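Kellari Spirits Warehouse: Walk-Through Checklist with Comments
Bonded store, tasting room and loading bay
Inspection date: 27/04/2022
Marks used: OK, Fix, N/A

1. Cask racks

1.1 Rack uprights straight, no dents at forklift height. OK
1.2 Base plates bolted to the floor. Fix
Comment: Two bolts missing on the rack nearest the Bulisen rum casks. No casks to be moved on or off that rack until they are replaced.
1.3 Wooden chocks in place on every bottom row. OK
1.4 Cask heads and hoops checked for weeping. Fix
Comment: Sherry cask on the middle row has a damp stave end. Wiped down and marked with chalk. Check again at the next walk-through and transfer the contents if the mark has spread.
1.5 Fill date and spirit type readable on each head. OK
Comment: Chalk is fading on the older single malts. Legible for now.
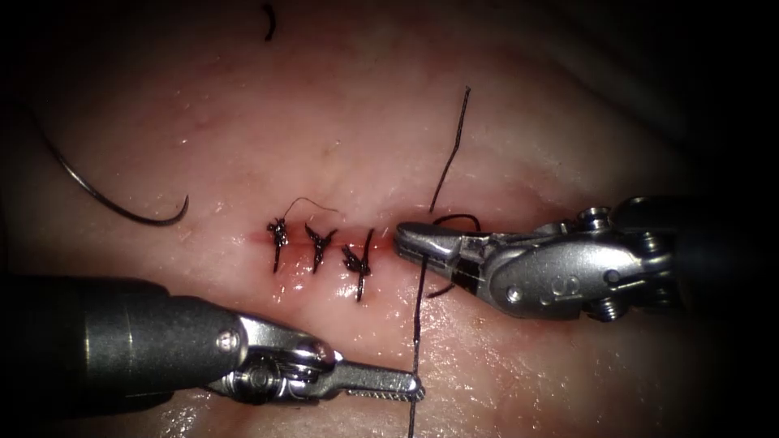 1.6 Empty casks bunged and stored apart from full ones. OK
1.7 Aisles clear to full width. Fix
Comment: Pallet of empty bottles left across the end of the second aisle. Moved during the visit. The marked line on the floor is the limit for pallets.

2. Vapor and ventilation

2.1 Wall vents open and free of dust. OK
2.2 Extractor fan starts from the switch outside the door. OK
2.3 Vapor alarm tested. OK
Comment: Clirkent alarm panel sounded in the store and in the office. The office sounder is quiet with the door shut. Ask whether it can be turned up.
2.4 No phones, chargers or heaters in the filling area. Fix
Comment: Phone charger plugged in beside the filling bench. Removed. The sign on the door needs to be larger.
2.5 Light fittings in the filling area undamaged and of the sealed type. OK

3. Spill control

3.1 Drain cover within reach of the filling bench. OK
3.2 Absorbent granules, full bin. Fix
Comment: Bin is low. Reorder one bag.
3.3 Bund wall free of cracks. OK
3.4 Hoses and couplings sound. Fix
Comment: Transfer hose is worn at the pump end. Tagged out of use. Vermeulen pump itself runs normally and the ground clamp is tight.
3.5 Hoses drained and hung up after use. OK

4. First aid and hand injuries

4.1 First aid box sealed and in date. Fix
Comment: Eye wash expires in June. Replace before then.
4.2 Cut-resistant gloves at the bottle sorting table. OK
4.3 Broken glass bin lidded and labeled. OK
4.4 Deep cuts to be covered, pressed and sent to the clinic. Notice posted. OK
Comment: Notice is at the sorting table only. Put a second copy in the tasting room.
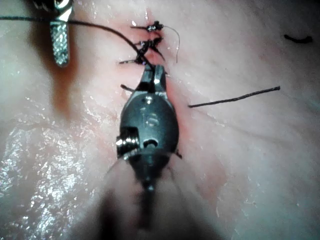

Gripper jaws just below the lowest stitch.

5. Tasting room

5.1 Occupancy sign posted, limit 60. OK
5.2 Exit door opens outward without a key. OK
5.3 Spittoons and water jugs set out for each session. OK
5.4 Open bottles stoppered and locked away after hours. Fix
Comment: Cabinet lock sticks. A bottle of the peated malt had been left on the counter with the stopper out.
5.5 Glass washer guard fitted. OK
5.6 Floor dry and mats flat. OK

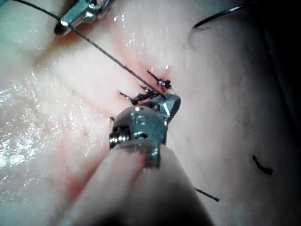

Suture thread stretched between two instruments over the training pad.

6. Loading bay

6.1 Dock edge painted. Fix
Comment: Paint worn through at the left-hand door.
6.2 Wheel chocks used on parked trucks. OK
6.3 Fire extinguishers on hooks, pins in, gauges in the green. OK
6.4 Straps and shrink wrap on outgoing cases of whiskey. OK
6.5 Gate closed when the bay is not in use. OK

Items marked Fix under 1.2, 2.4 and 3.4 come first. The rack stays out of use until the bolts are in and the base plates have been looked at again.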